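Demonstration gathering (robot learning)

Demonstration gathering is the part of robot learning where a person does a job through the robot, over and over, and every run gets saved as an example for the system to copy. I've been editing this entry since March, and power strips and plugs are still my favorite case – small parts, white cords going everywhere!

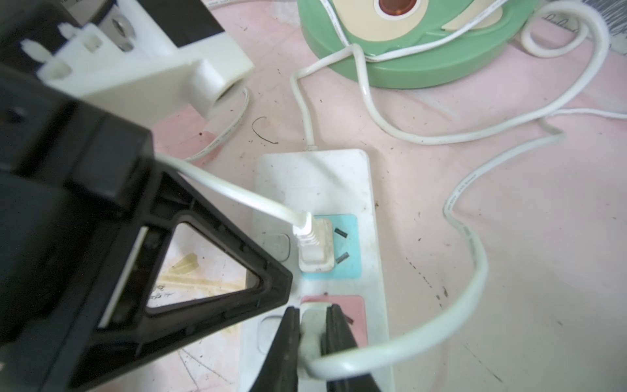 Gripper fingers at a white power strip with colored socket panels, in both views.
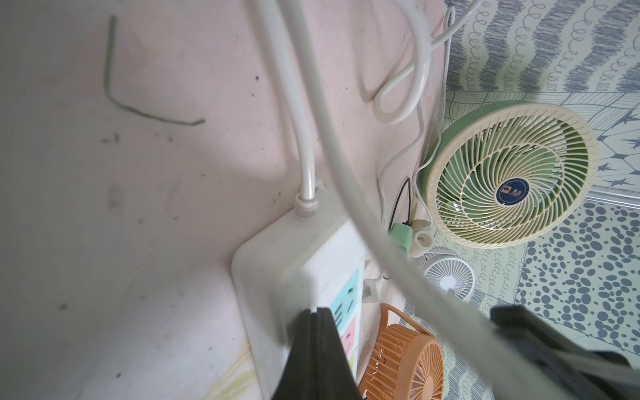 How a set is built

One run is called an episode. The Lemma plug set, put together at Nedcombe, has 3,173 of them, recorded by 18 operators (I was one, and a slow one). Most episodes last under 90 seconds. Noel Soriano, who ran the sessions, had us move the cords between runs so the system wouldn't just memorize one layout.

What gets kept

Views differ here. Dovis throws out any run with a fumble in it, while Skadby keeps the fumbles if the operator recovers. I lean toward Skadby – a robot has to see a recovery somewhere. Each run also gets one of 8 labels, and please do the labeling the same day, while you still remember what you were trying to do.

See also: teleoperation, imitation learning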